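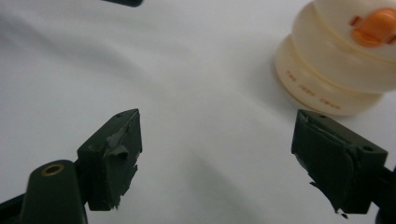 Nelly Yupanqui says I should open with the pads, so people know what they'd be signing up for, and that if I bury the safety part at the bottom she'll make me rewrite the whole thing. Fine, Nelly! Pads first.

The rubbery layer on the inside of our gripper fingers wears out. It frays along the bottom edge, it lifts, and little bits of it end up dangling. We knew that would happen sooner or later. What we didn't know was how badly the grip goes before a person holding the tool notices anything, and that's what got us into trouble.

So, I'm looking for people to come and use these things until they fail. Paid, seated, with tea.

## What went wrong

I run the handling sessions at Vundstead. Our participants pick up household objects with a hand-held gripper, the camera on it records what the fingers do, and the recordings go into training for the Trasen arm. We had been doing this happily for months, and in the last batch we logged 1,766 grasps. Then I sat down to go through them and found a long run near the end where objects were slipping, a millimeter here, a bit more there, and people were squeezing harder to make up for it. They didn't mention it. Why would they? You squeeze harder on a jar lid too, you don't file a report.

Two things came out of that. One is that I had to set 400 of those grasps aside until we work out which ones can be trusted (still a sore subject around here). The other is the one that matters more to me. A participant dropped a full glass bottle during that stretch, it broke on the table, and she got a cut on her wrist. It was a small cut and she was very nice about it, but it went in the accident book, and it should never have come to that. Our check sheet said "inspect pads at start of day." The pads were inspected at the start of the day. They looked okay to me, too.

We stopped the sessions that afternoon. Since then we've changed the following:

- Pads are checked before every block of grasps, by the participant and by me, separately.
- No glass, no blades, nothing hot, and nothing filled with liquid. Plastic containers only for now.
- Any torn edge means the finger comes off the tool, even if the grip still feels good.
- Anyone can call a stop, and you get paid for the full session if you do.

## What you'd be doing

You'd come in for one session of 80 grasps, split into short blocks with a break after each. You hold the tool, close the fingers on the object, lift it, set it back down. After each block you tell me how the grip felt, in whatever words you like, and then we both look over the pads and write down what we see. "Kind of mushy on the left" is a perfectly good answer. I have built an entire column in my spreadsheet for mushy.

Some of you will get new pads and some will get pads that are already pretty chewed up. I won't tell you that one set is fine when it isn't, because you'll be looking at them yourself, but I will ask you not to compare notes with the next person until everybody is through.

We're trying two replacement materials, one from Śliwiński and one we're cutting ourselves from sheet. There's also the question of whether the shape of the finger tip is part of the problem. I suspect the squared-off edge is doing something to the rubber. Nelly thinks it's the glue. There may be a small bet on this.

## Who I'm looking for

I need 21 people. You don't need to know one thing about robots, and I'd prefer it if a good number of you didn't. Please get in touch if you:

- are 18 or older
- can sit at a table and use one hand comfortably for an hour and a half with breaks
- can feel light pressure normally in that hand
- don't have a latex allergy (I'm waiting on the material sheet for one of the pads and I'm not going to guess)

Left-handed people, please, please write to me. I had very few last time, and everything I think I know about which pad wears faster is tangled up with that.

If you took part in the earlier sessions you're welcome back, just say so when you write. And if you were in the room when the bottle broke and would like to talk about it, or would like to never hear about it again, both are completely fine with me.

## Pay and practical stuff

You're paid for the session at our usual participant rate, plus your bus fare or parking. I'll send the exact amount with the consent form so you have it in writing before you agree to anything. We can book you in mornings or late afternoons. The building has step-free access from the parking lot side, and the table height adjusts.

The camera points at the fingers and the objects, but your hand may drift into view now and then, and it picks up sound. If you'd like the sound removed I'll do it, no explanation needed. Wear sleeves you can push up, and leave rings and bracelets at home if you can.

## How to sign up

Send a note through the Plustby sign-up page, under Vundstead handling sessions, with your name, which hand you'd use, and a couple of times that suit you. I read all of these myself, so it might take me a few days - poke me if you haven't heard back after a week. Sign-up closes 07/04/2019, and if there are spots left over I'll run a second round in September.

Questions about the accident, the new checks, or what happens to your recordings can go to me or to Nelly. She'll probably answer first.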